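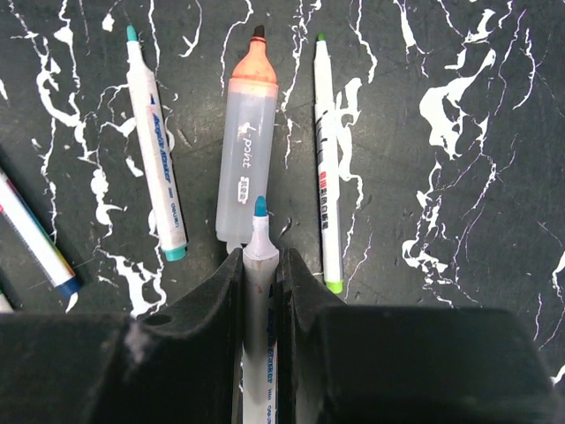 Marker held upright in the gripper, tip up, others lying on the tabletop. Wrist camera view.

Cell inspection checklist, marker grasping study
Site: Coughlan, bench 2
Inspected by: Réjean Fortin
Date: 9 November 2022
Method under review: Drirko grasp selection, wrist camera only

1. Emergency stop reachable from operator's chair
OK. Tested with the arm moving and again with it parked.

2. Speed limit set and locked
OK. The lock is a password that half the lab knows. Change it.

3. Gripper fingers free of damage
Comment. Scuff on the left finger. Probably cosmetic, but the last sheet from April says nothing about the fingers at all, so I can't tell if it's new.

4. Grip force within limit
OK at 30 percent. I'd like to see the same setting used in the reported runs. The draft doesn't give it.

5. Objects match the list in the test plan
FAIL. The plan says "markers, capped." The blue one in the gripper has its tip exposed, and so does the teal one. The wide bottle-type marker with the orange collar isn't on the list in any form. Either fix the list or fix the table.

6. Camera view clear of obstruction
Comment. The fingers take up a lot of the lower part of the view and they are out of focus. Drirko is said to handle this. Show me the runs where it didn't.

7. Background as specified
Comment. Black top with white marbling. Some of those veins are about as thin as a marker's shadow. I am told the pattern makes the test harder. It could also make it easier, if the method has simply learned this table. Repeat on a plain surface before anyone writes "general."

8. Trial log complete
FAIL. Log shows 1253 attempts, results table uses 1051. No note on what was dropped or who decided. Do not send the success rate to Ultness until this is explained in writing.

9. Success defined before the trials
Not shown. One held marker proves one grasp. I found no rule for how long it must be held or whether it has to be put back down.

Result: safe to run, attended only. Items 5 and 8 open. Item 9 to be answered by the Asitz team before the next visit.

R. Fortin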